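Jukum Drawers, Fault Set

Data card and usage notes

Simulated episodes of a single arm working at a chest of drawers, collected because something went wrong in them. The main release of Jukum Drawers leaves these episodes out. Please read the section on the success flag before you train on anything in this folder.

Maintainer: Kátia Bragança
Fault labels: Nazanin Rahimi
Last change to this card: 30th May

Summary

The full Jukum Drawers collection has 2,542 episodes. A review of the logs found 537 with at least one fault, and those are the ones in this set. All of it is rendered. No hardware was used, so a fault here means something the simulator logged or a labeler marked, and there was never any risk to a person.

The setup is a fixed arm next to a wooden table, with a small chest of drawers standing on it. A small orange block and a small blue cylinder lie on the tabletop in front of the pedestal side. The chest stays closed until the policy opens it. Each episode starts with the gripper open and clear of the furniture.

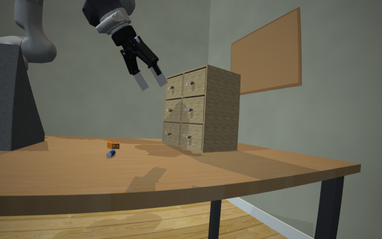 The task text is one of two strings, "open the middle drawer" or "put the orange block in the middle drawer". The second one includes the first as a subtask. The policy that produced the data is called Samir. It was trained in January on an earlier version of the room, with the same chest but different contact settings on the knobs. We think the change in contact settings is behind most of what follows. We have not proved it.

What went wrong

The main fault is a lost grip at the middle drawer. The fingers close in on the knob, the drawer comes out part of the way, and then the logged contact between pads and knob drops to zero. The arm keeps going through the rest of the pull as if it still had hold of the drawer.

This matters for two reasons. The drawer can stop short of the opening the block needs. Also, the wrist is now moving freely with a pull command still active, so it travels faster than it should near the front of the chest. On a real arm that would be a reason to stop the run. 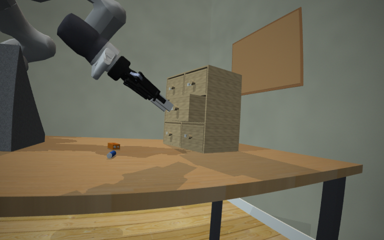 Contact is logged for each pad separately. In the ordinary lost grip, both channels fall within a few steps of each other. In a smaller group only one falls, and the other pad goes on pushing against the side of the knob. Those episodes carry the label slip_one_pad. They look fine in the video from the room camera, so use the contact channels to find them.

Fault labels

grip_lost: contact on both pads drops to zero during the pull.
slip_one_pad: contact on one pad drops while the other stays above threshold.
blind_pull: the pull command continues for 40 steps or more after grip_lost.
chest_shift: the chest moves on the table. The simulator logs this from the pose of the cabinet body.
early_release: the policy opens the gripper before the pull is over.
flag_wrong: the success flag does not agree with the labeler.

An episode can have more than one label. grip_lost and blind_pull often come together. Labels were made from the logs first and then checked by eye. Where the log and the video seemed to disagree, we kept the log and put a note in the comments column.

The success flag

Do not use the field named success. It was computed from drawer position alone, and it turns true as soon as the drawer passes the opening threshold at any step. It says nothing about whether the gripper was holding the knob, and it stays true if the drawer slides back afterward.
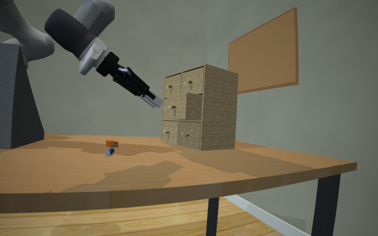 Use success_checked instead. It needs the drawer to be past the threshold at the last step, with no blind_pull anywhere in the episode. The old field is still in the files so that results from version 1 can be reproduced. It will be dropped in the next release. The team at Groststead trained a detector on the old field before this was found, and their numbers should be read with that in mind.

Known problems in the data

Contact values are clipped at the top end. Don't use them as force readings.

The timestamps for the two camera streams were written by different processes. They can be off by up to 2 steps. If you need them lined up, match on the joint state and ignore the clock.

Wall and tabletop shading changes between episodes. The lighting was randomized on purpose.

For the block task, the policy sometimes moves on to the orange block after a lost grip without checking the drawer again. The approach to the block is normal in those runs. From the wrist camera you get the open pads and the block out ahead of them, and nothing in that view says how far the drawer is open. Anyone training on the wrist view only should know that the fault may be out of sight by this stage. 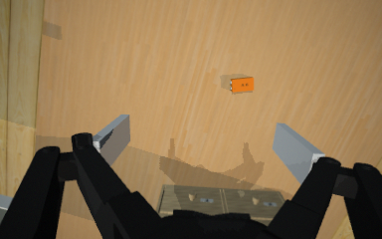
Suggested use

Fault detection, recovery training, and testing of stop rules. A simple stop rule to start from: end the pull when both contact channels read zero. We have not tuned it.

Not suggested: training a policy by imitation on this folder without filtering. It will learn to pull on air.

Files

episodes/ one file per episode, with joint state, contact, commands and drawer position
video/ room camera and wrist camera
labels.csv fault labels, checked success, comments
mevport.cfg simulator settings for Mevport, including the knob contact values

Changes

Version 2: added slip_one_pad, added success_checked, fixed chest_shift labels that had been set by the randomized start pose.
Version 1: first release.

Reporting errors

Send the episode number and the step where you see the problem to Nazanin Rahimi. If a label looks wrong, say which log channel you checked. Questions about the simulator settings go to Kátia Bragança.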